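Sistine Floor Pickup Set: README

Released September 22, 2019
Contact: Eugeniusz Ziółkowski

Please read the section on the width fault before you train anything. The first group to use this set skipped it, and their model learned to close its hand on air with great confidence.

What it is

2,667 short recordings of people tidying bedroom floors with a hand-held gripper. Clothes, soft toys and whatever else had landed on the carpet. Each recording has fisheye video, gripper pose and finger opening width. The work was done in borrowed homes in two places, Ustthorpe and Cáceres. Nothing was staged, unless you count the mess, which came with the homes and was better than anything we could have designed.

The width fault

Finger width comes from a small encoder on the linkage. In July a batch of grippers went out with a coupling that could slip on its shaft under load. When it slipped, the fingers stayed where they were and the log said they were fully shut.

On hard objects the fault hardly shows. A toy block stops the fingers early, the width jumps, and our checker throws the recording out. Thick, squashy clothing is where it does its damage. Quilted jackets compress a long way, so a low width reading looks perfectly reasonable, and our checker, which is a trusting piece of software, passed every one of them. 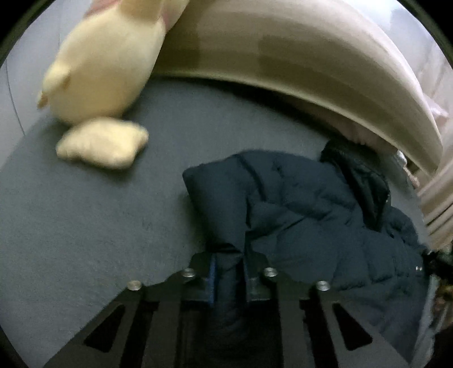

Gripper fingers at a fold of a navy puffer jacket. Garments of this type are the ones to check.

We found it because somebody plotted width against pose and noticed jackets traveling across the room in fingers that were, according to the log, holding nothing thicker than paper. By then the recordings had been in the training pool for weeks.

What we did about it

All recordings from the bad batch now carry the field width_suspect. There are 100 of them. We did not delete them, as the video and pose are fine and only the width column is telling stories. The default loader, Daditholm, skips them. If you wrote your own loader, it does not know about any of this and you will have to tell it.

The couplings have been pinned. Each gripper is now opened and closed 2,000 times on the bench before it goes out, a job with no known admirers.

Known problems still open

Width drifts slightly over long sessions. Rezero if you care about thin fabric.

Motion blur is common near the start of a recording, when people are still moving in.

Dim rooms are dim. We left the exposure alone.

Labels for soft items are loose. "Toy" and "cushion" have been swapped in places, and two labelers never did agree on what a bathrobe is.

Not for

Anything that closes on a person. The width signal has already lied to us once, and no force data was recorded to catch it doing so again.

Reporting faults

Send the recording number and the width trace to Eugeniusz. A screenshot of the trace with a red circle on it is welcome, but he will ask for the file anyway.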